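Crafts > Paper & Cloth > Folding

Home Projects Patterns Shop Contact

We use cookies to keep this site running. OK

Folding a flat triangle, the quick way

by Eetu Hakala

Napkin, scarf, sheet of paper, same steps for all of them.

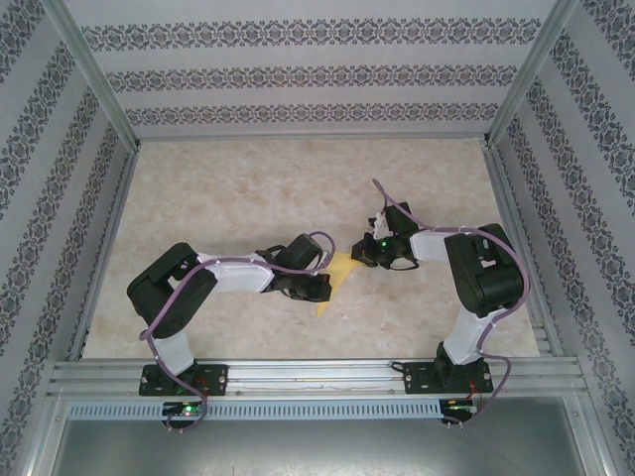

Start with a true square. Measure both sides, trim if you have to – 2 mm off and the points won't meet.

Lay it flat on something hard. Corner to opposite corner, line up the tips first, hold them there. Then press from the middle of the fold out to the ends. Not the other way, you get a bubble.

Paper: run a fingernail down the crease. Cloth: iron it, no steam, then leave it alone untill it's cool.

Want it smaller? Fold in half again, long points together. Same thing, tips first.

Doing a big batch (I did 100 for a party in July) – stack them all facing teh same way, heavy book on top overnight.

Get new patterns by email. Sign up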